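A Novel Written Between Ferry Runs Finds Its Readers

Books | April

Efren Barredo had been carrying the first chapter of The Salt Ledger in a jacket pocket for so long that the folds had worn through two of the pages. This month the whole book is finally out from Irketti, a small press with a real nose for family stories, and it is a wonderful, crowded, big-hearted piece of fiction.

The novel follows the Qureshi family, who run a salt works and later a boatyard in the made-up port town of Parkavum. It opens with a daughter, Nadira Qureshi, finding that the account book her grandfather kept for most of his life has a second set of entries in it, written in pencil under the ink. The ink says what the family sold. The pencil says who they owed, and for what. From there Barredo goes backward and forward through three generations, and the pleasure of the thing is in how much he lets you work out before Nadira does.

There is a shipwreck (early, and over in a page and a half), a wedding that goes on for most of a chapter, and a very funny quarrel about a goat. There is also a good deal of sadness in it. The middle section, where Nadira's father Yusuf tries to keep the boatyard open through a winter with no orders, is the best writing Barredo has done, and readers who know his short stories will know that is saying something.

Barredo worked on ferries for years and wrote most of the first draft on the crossing, in the 40 minutes or so when there was nothing to tie up and nothing to untie. "I had a table bolted to the floor and a window," he said at the launch, held in the back room of the Vasel bookshop. "I got used to stopping in the middle of a sentence. When the book was done I missed the bell."

The early draft ran to 1,400 pages in longhand. His editor at Irketti, Farzana Magsi, read every one of them, and the two of them spent the better part of two years bringing it down to 700 and then further still. A whole plot about a lighthouse keeper went. So did a second goat.

"The first time I read it I was up until four in the morning, and I was cross with him about the lighthouse for a week," Magsi said. "But I knew by the end of the wedding that we were going to publish it. You could hear all those people talking at once and you could still tell who was who."

That gift for talk is what makes the book so easy to fall into. Barredo almost never tells you what a character is like. He puts six of them around a pot of tea and lets them interrupt each other, and by the time the tea has gone cold you know who has lent money to whom and who is planning to leave. Aunt Safiya, who has perhaps thirty lines in the entire novel, is somebody I would happily follow through a book of her own!

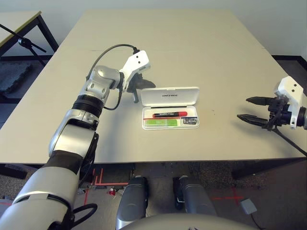
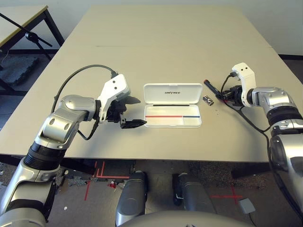
An open white case on a beige tabletop.
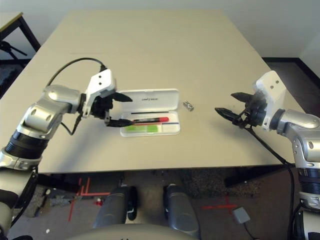
Do I need to have read Barredo's short stories before starting The Salt Ledger?

The novel stands on its own, and new readers can begin right at page one. Two of the stories in his earlier collection are set in Parkavum, and a ferryman from one of them turns up briefly in the last part, but everything you need to know about him is in the novel.

The book is divided into 73 short chapters, most of them only a few pages, each headed with a line from the grandfather's ledger. Some of these are plain enough ("Two barrels, paid in fish"), and others don't make sense until much later. The one at the top of the boatyard section simply reads "Not yet," and I went back to look at it twice after finishing.

A word about the ending, with nothing given away. Early readers have been split on it. Magsi said that the last chapter was argued over more than any other, and that at one point there were four versions of it taped to the wall of her office. The one they picked is quiet and leaves a couple of doors open. Readers who like every debt settled may grumble. I thought it was just right, and I loved that Nadira gets the final conversation with her father instead of a speech about him.

The physical book is a handsome one, too. Irketti has printed it on a thick cream paper, with the pencil entries set in a lighter gray under the main text wherever Nadira quotes from them. It sounds fussy and it works beautifully, especially in the scene where she reads both sets of entries aloud to her mother and the two columns start to answer each other. There is a family tree at the front, which you will want, and a hand-drawn map of the harbor at the back by Barredo's sister.

The Vasel launch was a packed one, with people standing between the cookbooks and the travel shelf. Barredo read the goat quarrel, doing all the voices, and then took questions for the best part of an hour. Asked whether the Qureshis were based on his own relatives, he said that his mother had asked him the same thing and that he had given her the same answer, a very long pause. Asked which chapter had been hardest to write, he named the one in which Yusuf sells the last boat. He wrote it in a single crossing and then didn't look at it again for months.

He is already working on something new. It won't be set in Parkavum, or at least he says so for now, though Magsi was shaking her head behind him as he said it. The lighthouse keeper, readers will be glad to hear, may yet get his turn: Irketti plans to put the missing plot out as a slim separate volume if Barredo can be talked into going back to it.

The Salt Ledger is available now in hardcover and as an e-book, with an audio edition to follow in the summer. Vasel still has signed copies at the front counter, and the shop's evening reading group has picked the novel for its next meeting, starting at 7 p.m. in the back room. New members are welcome, and it's fine to come if you have only got as far as the wedding.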